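Pultside Bench Cell | Wostico Equipment Hire and Resale

Home - Equipment - Sorting and kitting - Pultside Bench Cell

Pultside Bench Cell
Single-arm sorting and kitting station, bench height
Condition: new or ex-hire
Page last revised February 1, 2025

We sell this machine and we hire it out. We also talk a fair number of people out of it, and this page is longer than the maker's leaflet for that reason. If you have the leaflet to hand, you will notice that we leave out the phrase "frees your staff for higher-value work". We have asked several customers what the higher-value work was. Two could tell us.

What you get

One arm on a fixed post, a controller in a steel box, a perforated bench top, a hand-held stop button on a long lead and a set of leads and clamps. A screen is extra. So is the guard kit, and we won't deliver without one unless your own safety person signs for it. The arm reaches 700 mm from the post. That figure is measured in a straight line with nothing in the way, and your bench will have things in the way. Plan for less.

The tool on the end is chosen at the time of order. Most people start with a plain rod or a suction cup and find out within a month which of their parts it can't cope with. Send us samples first. Send the awkward ones, the greasy ones and the ones that come in bent, please, and leave the nice clean part from the sales cabinet where it is.

What it does well

It moves small, firm items from one known place to another, over and over, at a steady pace. It doesn't mind doing so at four in the morning. If your parts differ plainly in colour or outline, and they arrive spread out on a flat surface, setting it up is a job for one patient person and a couple of days.

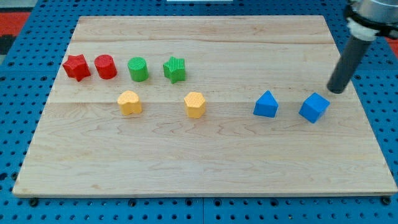
Parts that arrive in a heap are another matter. So are parts that are clear, shiny, floppy or tangled, and parts that look the same but aren't. The leaflet gives a picking rate for all of these. We haven't been able to match it in our own workshop and we'd rather you didn't plan a shift around it.

What changes for the people at the bench

This is the bit buyers skip, so we've put it before the price.

The Suominen packing room took a Bench Cell on hire in August. Before it came, the sorting was shared between everyone on the line, and people swapped round when their hands got tired. Once it was running, the sorting was no longer anyone's job, but laying out the parts so that the arm could find them was, and so was clearing the stops. Both fell to whoever stood nearest. That person had less to do with their hands and more to listen out for, and couldn't easily walk off to help at the other end. The chat went as well, partly because of the fan in the controller.

They kept the machine. They also moved it twice, put the layout work on a rota and turned the alarm down. None of that was in the quote, ours included. We now ask about it at the first visit:

Who sorts at present, and do they like it or put up with it?
Who will clear a stop, and what are they meant to be doing at the time?
If a batch comes out wrong, who finds out first?
Will anyone's hours or grade change, and have they been told by someone other than us?

If the last answer is "not yet", we're happy to wait. We have had the arm unplugged by a night shift that first heard of it when the crate was opened, and we had some sympathy.

Does it pay?

Sometimes. A site running fewer than 1,000 picks in a shift will struggle to make the sums work on sorting alone, whatever the spreadsheet says. Sites with steady work and few changes of part do best. If your order book changes every week, someone will be re-teaching the arm every week, and that someone is usually your best operator, doing it instead of the work you value them for. Put their time in the sum.

Wear parts are cheap. Call-outs aren't. The first 2 are included in any purchase from us.

Specification

Reach: 700 mm
Arms: one
Bench top: perforated, supplied with clamps
Power: ordinary wall socket, on its own circuit if you can manage it
Supply: 13 A fused plug fitted
Guarding: separate kit, see above
Programming: by hand guiding or from the screen
Languages on screen: English, Finnish, German (the German is patchy)

Works with

Porkix feed trays, standard and deep. The deep tray needs a spacer that the maker forgets to list. Older Porkix trays with the rolled lip will foul the clamps.

Hire and purchase

Hire is by the month, with the guard kit and one day of setting up included. If you buy afterwards, the first month's hire comes off the price. Ex-hire units have been cleaned and checked but will have scuffs on the post and marks on the bench top.

To ask for a visit, use the form on the Contact page and choose "Sorting and kitting". Please say how many people work at the bench now and, if you can, have one of them there when we come.

Related equipment: Porkix feed trays - Guard kits - Anti-fatigue matting - Ex-hire list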